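We met the owner of the small basket shop Prirkley in August, in the room where she also teaches weaving. She does not like to give her name in articles. "The baskets have the name already," she said.

She began with two baskets from her aunt and a table. Today her list has 166 models, and most of them are for the kitchen or the hallway. The best seller is a low rectangular one called Stirska. I asked her why people like it so much.

"Because you see everything inside," she said. "In a deep basket the keys go to the bottom and they stay there until spring."

She looks at the rim first when she buys from a weaver. A thin rim becomes loose after two winters near a radiator, she told me, and then the customer comes back, and she is right to come back. She prefers a thick braid with soft corners - it is also kinder to the hands.

About the open weaving in the walls she has a strong opinion. "Bread needs air. Onions need air. For letters it is only pretty, but pretty is allowed."

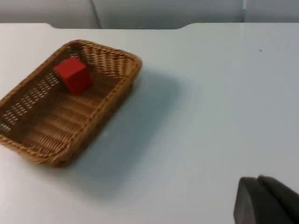
## Cleaning and care

Her advice is simple: a dry brush, then a damp cloth, and no soap. "And please, not in the dishwasher. I have had this question more than once."

Next year she wants to make a round model, Nolura, but the weaver has not said yes yet.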